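Como fazer o levantamento a pé do limite de um bairro

Este guia explica como registar no terreno a linha onde um bairro residencial encontra o que está à volta: campos, vias rápidas, zonas industriais, outro bairro. Serve para trabalhos escolares, para associações de moradores e para quem prepara uma participação numa consulta pública. O exemplo usado é o levantamento de Trotgate, um conjunto de moradias na periferia de Prerthorpe, feito em maio.

Material necessário

Uma planta impressa em A3, na escala mais próxima de 1:2000 que conseguir.
Lápis de duas cores e uma borracha.
Um caderno pequeno.
Um telemóvel com a bateria carregada, para fotografias e para gravar o percurso.
Calçado fechado. Os limites dos bairros têm muitas vezes valetas e silvas.

Passo 1. Preparar a planta

Marque na planta o limite oficial do bairro, tal como aparece no plano municipal ou no alvará de loteamento. Use uma linha fina, a lápis, porque vai ser corrigida. Depois assinale todas as ruas que tocam nessa linha e indique, para cada uma, se continua para o outro lado ou se acaba ali.

Em Trotgate, a planta mostrava três ruas que continuavam para fora. No terreno eram duas. A terceira, a Rua Gündoğdu, termina num muro baixo com uma passagem para peões que não vem em nenhum documento.

Passo 2. Dividir o percurso em troços

Não tente fazer o perímetro inteiro como uma só linha. Divida-o em troços sempre que mude o tipo de limite: muro, vedação, talude, estrada, linha de água, traseiras de quintais. Numere os troços no sentido dos ponteiros do relógio, a partir da entrada principal. O perímetro de Trotgate ficou com 36 troços, alguns com poucos metros.

Se dois lados do mesmo troço forem diferentes (um muro do lado das casas e uma vala do lado do campo, por exemplo), registe os dois. É frequente aparecer só o lado de dentro nos levantamentos feitos por moradores. 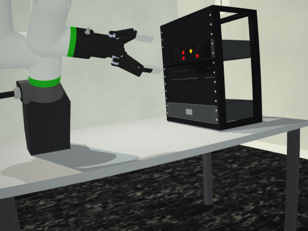
Stuart Fairclough comentou, numa versão anterior desta página, que a numeração devia ser feita só depois da primeira volta completa, já que no seu levantamento teve de apagar tudo a meio quando encontrou um caminho que não esperava. É uma alternativa válida em perímetros pequenos. Nos maiores, a segunda volta pode custar uma tarde, e sai mais barato acrescentar letras: troço 12, troço 12a.

Passo 3. Registar as passagens

Para cada abertura no limite, anote no caderno:

O tipo: rua, portão, escada, caminho pisado, buraco na vedação.
Quem consegue passar: carro, bicicleta, carrinho de bebé, só peões.
Se estava aberta ou fechada à hora da visita.
Para onde vai dar.

Os caminhos pisados contam tanto como as ruas. Mostram por onde as pessoas querem ir quando o desenho do bairro não lhes deu saída, e costumam apontar para uma paragem de autocarro, uma escola ou um supermercado. Siga-os até ao fim antes de os marcar. Um dos que encontrámos parecia dirigir-se à estrada de Tullberg e afinal dava para umas hortas.

Passo 4. Medir o desvio

Escolha dois pontos que estejam próximos em linha reta, um dentro e outro fora do bairro. Meça na planta a distância direta. Meça depois a distância a pé pelo caminho público mais curto e divida a segunda pela primeira. Um valor perto de 1 indica um limite permeável. Acima de 3, o limite funciona na prática como barreira, mesmo sem muro.

Repita com pares de pontos distribuídos por todo o perímetro. Evite escolher apenas os casos piores, que dão um resultado fácil de contestar numa reunião.

Passo 5. Passar a limpo

Faça este passo no próprio dia. Redesenhe a linha com o limite real e mantenha a oficial por baixo, noutra cor. As diferenças entre as duas são normalmente a parte mais útil do trabalho. Numa tabela à parte, escreva o número do troço, o comprimento, o material, a altura aproximada e o número da fotografia correspondente.

A nossa tabela levou cerca de 43 minutos a preencher a duas pessoas, uma a ditar e outra a escrever. Sozinho demora bastante mais.

Erros comuns

Confundir a propriedade com o uso. Uma faixa relvada junto a um muro pode ser pública e estar tratada como jardim privado. Anote o que vê e confirme a titularidade depois, na câmara.

Ir só uma vez. Um portão aberto de manhã pode fechar à noite, e isso altera os desvios calculados no passo 4.

Fotografar casas habitadas de perto. Fique na via pública e aponte para o limite, sem janelas nem matrículas.

Página revista em 5 de junho de 2020. A tabela em branco pode ser copiada para qualquer folha de cálculo, com uma linha por troço.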